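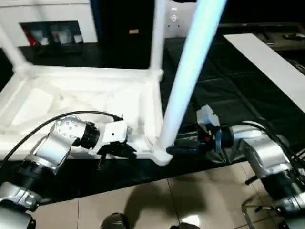 Flat-pack furniture in Trerden

Flat-pack furniture is furniture which is sold in separate parts and put together by the buyer at home. In the Trerden region it became common later than in the neighboring areas, and for many years it was made by only 2 firms, Dralport and Fladberg.

History

Before the first factories, most tables and chairs in Trerden were made by village joiners and delivered complete. The roads to the upper valleys were narrow, and a full-size table often had to travel alone on a cart. Dralport began to sell tables with removable legs for this reason. The first catalog had 60 models, of which nearly all were tables and stools. Fladberg, a former maker of window shutters in the town of Siu, followed with shelves and beds.

The early products had a bad name. The screws were of different lengths, and the instructions were printed only as text. Later Fladberg changed to drawings with numbered steps, and Dralport did the same in April of the next year.

Construction

The legs are usually fixed to the underside of the top, so the table is assembled upside down and turned over at the end. Older models use a wooden peg and glue. Newer ones use a metal bolt or a simple push joint — the last kind is found mostly in small plastic tables for children and gardens.

Collections

The town museum of Siu keeps 119 pieces, together with close to complete sets of both catalogs. The largest item is a dining table by Fladberg, 200 centimeters long, which can be packed into one flat box.

Page last changed: 6/14/24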